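I've worked in holiday lets for years, first with a mop and now with a clipboard, and the robots have reached us too. Bainbridge, who manage the flats I look after, are trying out a two-armed machine, and before it comes anywhere near a real guest's towels it practises in a computer-drawn flat. I've spent far too many evenings watching it!
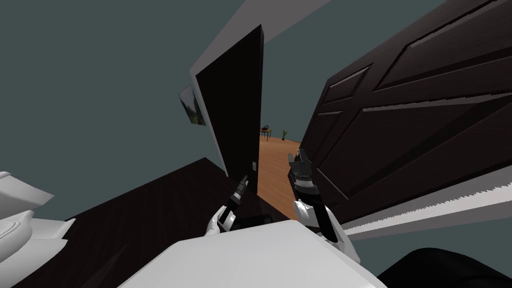
Both arms at a doorway in the simulated flat.

Doors, it seems, are hard work. I do 45 of them on a changeover day with my hip and a bucket in each hand, and I'd never once thought of that as a skill. My colleague So-ying Kao says we should put it on our CVs (she's only half joking).
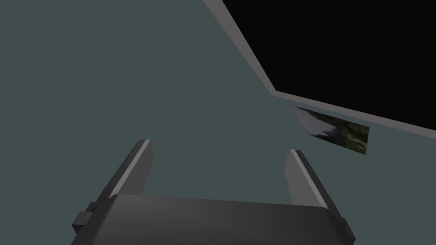

Gripper open, with a small picture card lying nearby.

Small flat things bother me more. Guests leave postcards, tickets, children's drawings, and a person knows which to post on and which to bin. Who decides that when the machine does the tidying? I'd want it to be one of us, on proper wages, and I'd want it in writing before October.

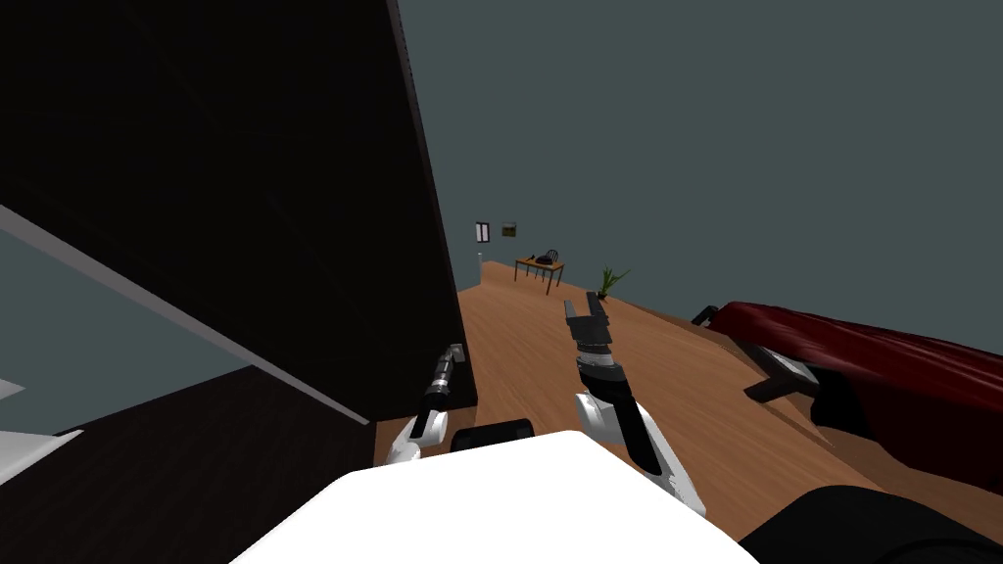
Reaching out across the wooden floor, table and plant beyond.

I'm not against it, mind. My knees would happily hand over the floors tomorrow. But the talk upstairs is all about hours saved, and I've yet to hear anyone say whose hours they'll be afterwards. Give us shorter shifts for the same money and I'll hold the door open for it myself.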